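# About Vunder

We're a small research lab that teaches robot arms to do kitchen and workshop jobs, and we do nearly all of the teaching in simulation. Our home is a former bakery on Gikitz Street, and yes, the front room still smells a bit like bread on warm days!

## What we work on

Our main project is called Pullum. It's a training method for picking things up when the surroundings keep changing. We start with one plain task, say lifting a mug, and then change everything else: the colour of the walls, the clutter on the table, the floor, the light, where the arm is standing. The arm has to learn what matters (the mug) and stop fussing over what doesn't.

The idea grew out of a frustrating November. We had a policy that worked beautifully on a bare table and fell to bits as soon as we put a stain next to the target. So we started building messier rooms, and we haven't really stopped. The current set has 142 of them, and we add more whenever somebody comes up with a new kind of mess.

## How it's going

Really well, and we're excited about it. In our latest round we ran 792 grasp trials in rooms the policy had never been trained on. The older version missed 194 of them. Pullum missed 20. Most of those were handles turned to an awkward angle, so that's the next thing we're working on.

We've also begun the Ghaffari tests, our own set of pouring and stacking tasks. Early days there, and stacking is still pretty wobbly.

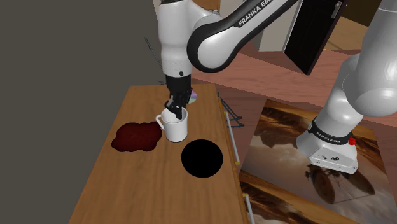

**Why not train on a real arm from the start?**

Simulated practice is quicker and cheaper, and a dropped cup costs nothing. We move to a real arm once a policy has settled down, and we keep those results separate from the simulated ones.

## Getting in touch

We share our room files and our trial logs with anyone who'd like to try them, including the bad runs. Students are welcome to visit, and we take on two each year for a longer stay. Write to the lab desk and tell us which task you'd like to have a go at.

Page last updated 11/09/2026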